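Wednesday at the Trundden open house

I'd been meaning to see the Trundden workshop ever since they moved into the old Drellard building, and when I heard the doors would be open until 8 p.m. I left work early and went. I'm so glad I did! Lucero Ñahui showed us around (she runs the place and talks even faster than I do) and took us straight to the wooden tables, which I fell for on the spot. 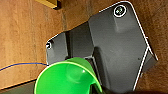

Dark gray plastic over warm brown wood.

Lucero told us the building has 3000 square feet, and 1170 of that is still waiting for paint. They've had 378 visitors since February, mostly neighbors like me who just wanted a peek.
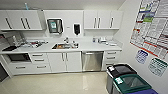 I always judge a place by where people make their coffee, so of course I wandered off to the kitchenette. I stood there chatting for ages with a couple who'd come over from Grokow. It's all white, with a long counter and a sink, and posters up on the side wall, and they've got three bins for recycling and trash, so I had to stop and think before tossing my cup. I want those dark bar handles for my own cabinets!

Then back to the tables for the second half of the tour, and I spent most of it admiring the grain.

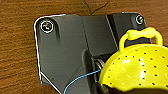

Amber and chestnut streaks in the tabletop.

Somebody asked what the move had cost, and Lucero laughed and said the Ekanayake truck alone was 400 dollars, plus lunch for everybody.
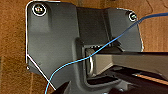 Getting there

Park behind the building, the front lot fills up fast. The side door is the one you want, and it sticks, so give it a good push.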